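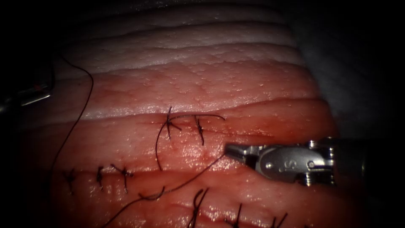 # Chapter 6: Two Arms on One Bench

Most builds in this book have used a single arm. The Clavport build uses two, and they have to share a very small space. Genowefa Jabłońska set it up in the shared workshop at Andport, where members book the bench by the evening. She chose suturing as the test job. Thread is hard on a two-armed machine: it bends, it drags over the surface and it snags on knots that are already tied.

The work surface is a layered tissue pad, pale at the top and pink-red lower down, with incision lines running across it. Each line is closed with separate knots in black thread. A long strand may cross the pad while one instrument holds the other end, so the path of the thread matters as much as the path of the jaws.

By the end of this chapter you should be able to:

- set a shared zero point for both arms
- limit the travel of each wrist
- plan a handover from one pair of jaws to the other – slowly at first

You will need the controller from Chapter 2 and a clear evening.

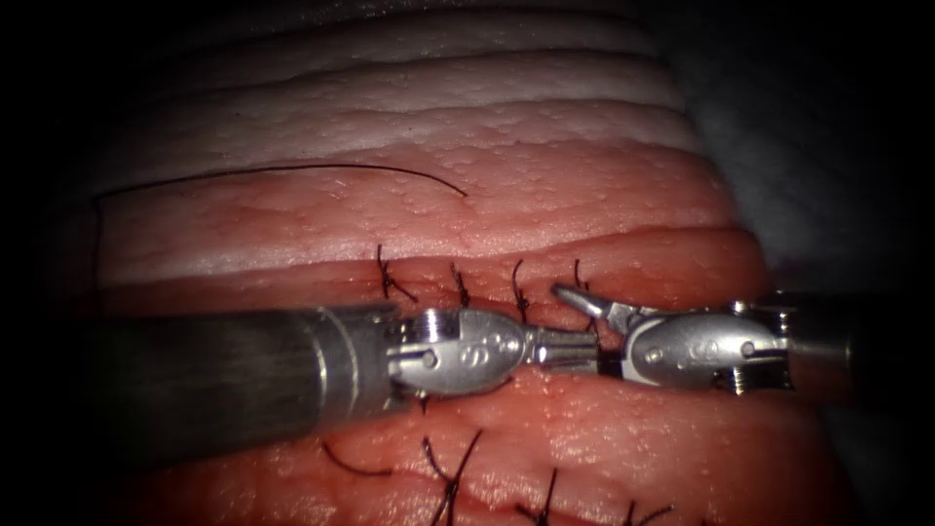
**KEY TERM: Meeting point**

The meeting point is the small region that both tips can reach. With one pair of jaws closed and the other open, the tips can come very close together over an incision line. An error in either arm's zero point shows up at once in a position like this.

Jabłońska keeps her meeting point near the middle of the pad and sends each arm home before she changes it. Section 6.1 begins with the zero point – leave the thread off until that is done.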